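Under Wraps: Does Paper Do Anything for an Orange?
Speaker notes, Chathurika Kanagaratnam
Sitthichai Home Kitchen Evenings, May

Opening
Ask who keeps oranges in a bowl, who keeps them in the fridge, who wraps them. Wait for the hands. Ask the wrappers who told them to. Usually it's a mother-in-law or the internet.
Say up front that I came to this doubtful and I'm still doubtful. I have no quarrel with paper towels. I go through too many of them.

What the tip says
Read the Gullia version out loud, slowly: "Wipe, wrap, forget. Fresh fruit for a month." Then ask which of those three steps is supposed to be doing the work.
The post had 258 comments when I printed it. I read them all. Most people say it works, and hardly any of them kept an orange out of the wrapping to compare. One woman had wrapped lemons. One man was talking about bread.

Wiping
I'll give them this part. A damp orange sitting against another damp orange is asking for mold. Wipe it and let it air. Any clean towel will do, and I don't believe the Dramow "produce sheets" are worth the extra money. Hold up the pack, pass it around, let people feel it next to a plain roll.
Don't let this turn into the washing argument. If someone asks about soap, no soap, move on.

Wrapping
Stress the word loose. Every version of the tip has "snug" in it somewhere, and I can't find a reason for it. A flat sheet doesn't want to go around a ball. You get a peak on top and a bare patch somewhere else, and people fuss with it until it tears.
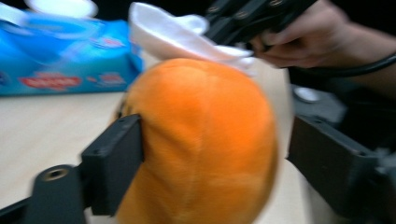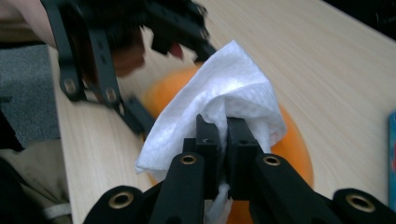
White over orange in both: crumpled, and standing up in a fold or peak.

Let them look for a moment. Ask: is that a wrap or a hat? Then ask what a snug one would look like, and whether anyone has the patience to do a whole bag.

My own test
Keep this short and don't oversell it. Five oranges wrapped, five bare, same bag from Prundis, same shelf. I checked them for 28 days. By the end I'd lost two from each side, and a bare one was the best of the lot. It proves very little. It's still more than the comments had.
What did seem to matter was the one with a soft spot on day one. It was wrapped, so I missed it, and it took its neighbor with it. That bothers me more than anything else about the method. You can't see the fruit.
(If time is short, skip to storage.)

Storage
Cold drawer, single layer if you have room, and look at them when you go in for something else. Take out the soft one. Eat the oldest first. I know how dull this sounds after "wipe, wrap, forget."

Questions I expect
Newspaper? Same doubts, plus ink on your hands.
Didn't they used to ship them in tissue? Yes, some growers did, and a crate on a long trip is a different problem from a bowl on the counter.
Should I stop if I already do it? If you like it, carry on. Leave one bare next to them and tell me next time.

Collect the towel rolls before people leave.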